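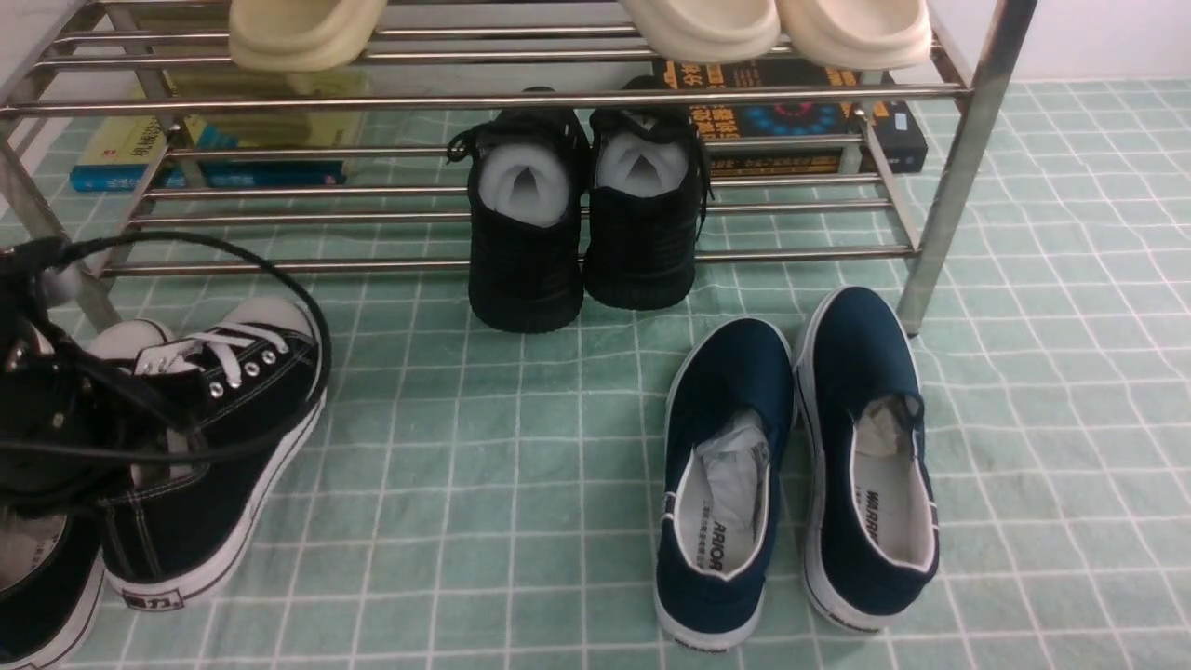 Hellwig 不锈钢鞋架适合放在玄关、卧室门边或宿舍过道，由抛光金属横杆和管材组成，横杆之间留空，灰尘和沙粒会直接落到地面，清扫时不必把整层隔板拆下来。上层放常穿的拖鞋比较顺手，厚底拖鞋的鞋身略微探出前横杆也没有关系，拿取反而方便。塞了浅灰色鞋撑的黑色针织运动鞋可以并排放在架子下方，鞋跟朝里或朝外都行。帆布一脚蹬这类出门随手穿的鞋，多数人还是习惯放在架子前面的地上。

本页介绍 Hellwig 系列的双层款，由 Petow 生产，Pomadau 仓库发货。三层款和加宽款另有页面，配件通用。

产品参数
品名：Hellwig 不锈钢双层鞋架
材质：不锈钢管、不锈钢横杆
表面：抛光
层间净高：26 厘米
建议单层承重：不超过 15 公斤，均匀摆放
安装方式：自行组装，附内六角扳手
使用环境：室内
包装：纸箱，内衬珍珠棉

层高说明
层间净高按普通鞋款设计，拖鞋、运动鞋、皮鞋、平底单鞋都能平放。短靴要看靴筒高度，超过净高的请放在上层。长靴不建议放在本款鞋架上，上层虽然没有高度限制，但靴筒容易倒向一侧，把旁边的鞋挤下来。家里长靴较多的，可以看同系列的靴架。

横杆间距
横杆间距对三十五码以上的成人鞋没有影响。细高跟鞋可以把鞋跟卡在后面的横杆外侧，鞋底压住前面的横杆，这样比较稳。婴儿鞋和小童鞋底面短，容易从两根杆之间滑下去，可以加一块配套的透明垫板，也可以自己裁一块硬纸板垫上。垫板需单独购买，不随架附送。

组装步骤
1. 拆箱后先核对零件：左右支架、横杆、螺丝包、脚垫、扳手。
2. 把一侧支架平放在软垫或纸箱上，避免刮花抛光面。
3. 将横杆逐根插入支架上的孔位，螺丝先拧到七成。
4. 装上另一侧支架，同样先不拧紧。
5. 把鞋架立起来放平，轻压上层两端，确认四脚都着地，再把全部螺丝拧紧。
6. 套好脚垫。

一个人可以完成，两个人会快一些。如果立起来以后有一只脚悬空，多半是某颗螺丝先拧死了，全部松开半圈重新调整即可。使用一个月左右建议再检查一遍螺丝。

地面
瓷砖、木地板、地垫上都可以使用。铺有软质地垫的房间，支架脚会压出浅印，长期不挪动时印子比较明显，在脚下垫一小块硬片可以减轻。地面不平的老房子请选购可调脚，拧动即可微调高度。

清洁与保养
日常用干布擦。沾了泥水的横杆用湿布擦过之后再用干布收一遍，否则抛光面上会留下水渍。指纹明显时可以用少量中性洗涤剂。不要用钢丝球、去污粉，也不要用含氯的漂白剂和洁厕剂，这些会破坏表面，之后容易出现锈点。湿鞋先沥干再上架。沿海地区或者梅雨季节，请适当增加擦拭次数。

抛光面会映出地面和周围物品的颜色，深浅随光线变化，不属于色差，也不是表面质量问题。

耐久测试
Petow 的质检由 Gerd Schwerdtfeger 负责。双层款做过 3000 次反复加载，测试后横杆没有可见弯曲，螺丝孔没有开裂。测试中的重量均匀分布在整层上，集中压在一根横杆中间的情况不在测试范围内。请勿踩踏，也不要当凳子坐着换鞋。

常见问题

下层可以放书或者杂物吗？
可以。书平放在最下面的横杆后方或地面上都行，不影响架子稳定。只是玄关灰尘较多，地上又容易进水，纸质的东西不适合长期放。

能不能两个叠起来用？
双层款的支架顶端没有卡口，不能叠放。需要更多层数请直接选三层款。

会不会晃？
螺丝全部拧紧、四脚着地的情况下不会明显晃动。重的鞋尽量放下层。

有没有黑色？
目前只有抛光原色。黑色喷涂款预计十二月上架，价格未定。

横杆弯了能单买吗？
可以。横杆、螺丝包、脚垫都有单件，下单时请注明配件编号 111，并写清是双层款还是三层款。

发货与售后
Pomadau 仓库下午三点前的订单当天出库。Doststead 门店有样品陈列，可以到店看实物后再订，门店本身不留大量库存，一次购买多件请提前联系。宿舍、民宿等批量采购，满 200 件可以按项目报价，联系人 Birgit Albers。

收货时请先检查外箱。外箱破损的，拍照后再签收。缺件、横杆变形、螺丝滑牙，在收货后一个月内联系客服补发配件，不需要寄回整架。组装后无质量问题的退货，请恢复原包装，运费由买方承担。

相关产品
Hellwig 三层鞋架
Hellwig 加宽双层鞋架
Hellwig 靴架
透明垫板（双层款、三层款通用）
可调脚四只装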